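About us

Shared 31 times · 2 comments

Lodhi Storage Room is a small teaching and advice workshop in Lonville. We help people to put their kitchen things in order: the boxes, the lids, the baskets, the shelf where everything falls out when you open the door. We sell nothing from a catalogue. We have a room, some tables, and a good number of containers in many sizes.

How we started

The workshop was opened by Ashok Mittal and Shivam Rana. Ashok worked before in the kitchen of a school in Prerovar, where 612 lunches left the building on a normal day. He learned there that a kitchen loses most of its time with looking for things. Shivam had a repair shop for household goods, and many customers came to him with a box and asked only for a new lid.

In the first November we had one table and six pupils. We spoke with them for two hours about lids, and then they asked if they could come again. The name Lodhi is from the street where the two founders grew up, one house from the other.

What we work with

We prefer ordinary things which a family already has at home or can buy without much money. White wire baskets are the ones we use most. The wire lets the air pass, you see from the side what is inside, and the basket can be washed in a sink. For food we like clear plastic containers with a lid that closes with clips. If a container still has its printed label from the shop, we let it stay for the first lesson, as many people bring theirs in the same condition.

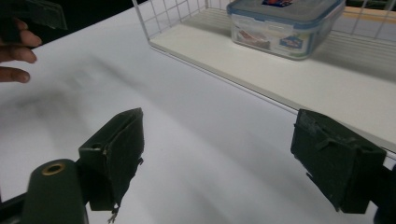 A clear container with a light blue clip lid, inside one of the wire baskets.

A basket should be placed where the hand goes without thinking. At home this is often not the place where it stands today. In the lesson we move it several times, a little to the left, a little to the back, and each person says when it feels right. It can take long and we do not hurry it.

Our lessons

A full course has six meetings. In the first two we only sort. The pupil brings the containers from one cupboard and puts each one with its lid. What has no partner goes to a separate place and waits there until the end of the course. Then we speak about size: which container is for rice, which is for half an onion, which is too big for everything and should go to the garage.

In the third meeting we begin with small things. Small things are the difficult part of every kitchen – seeds, stock cubes, the rubber rings from jars, the toy that somebody found under the cooker. We teach that each small thing needs a small container of its own, and that the container must be clear. In a closed tin it will be forgotten.
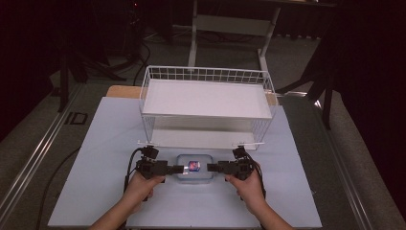 A very small cube in its own clear container, with the basket standing behind.

After this come the baskets. We use the deep rectangular kind, and we show how to fill it from the back to the front, with the low things in front. Some models have a flat panel inside, near the rim, which gives you a second level. We like these very much. The flat level is good for what you take every morning, and the space under it is for what you need once in a week.

The last meeting is in the pupil's own kitchen, if the pupil wishes it and lives not too far. Shivam makes these visits. He brings a measuring tape and his own tea.

Our room

We work on tables with a light blue surface. Ashok chose the colour after some trials, for the reason that white baskets and clear plastic are easy to see on it. On our first white table the pupils were always searching for the lids. One white table is still in use and we have become fond of it. The floor has grey carpet, so a box that falls makes little noise. 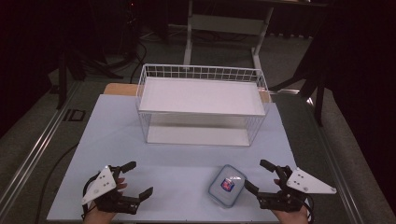 A basket on the blue table, and a small food container with its lid on.

Please tell us before the lesson if you prefer to sit. The work is done mostly standing, but we have chairs.

Who comes to us

Our pupils are young people in their first flat, parents, retired couples who move to a smaller home, and sometimes the whole staff of a small café. Since last year we also have an agreement with Gevis, a housing association in Lonville. Its new tenants can take the first two meetings without payment.

Groups are small. If a course is full, we write your name on the list for the next one and we telephone you – we do not send automatic letters.

Prices and contact

The price of the course is the same for everybody and you will find it on the notice at our door, or you can ask by telephone. Please bring your own containers, washed and dry, and all the lids you can find, also the broken ones.

Page last changed 4/25/24

Shares: 31 · Comments: 2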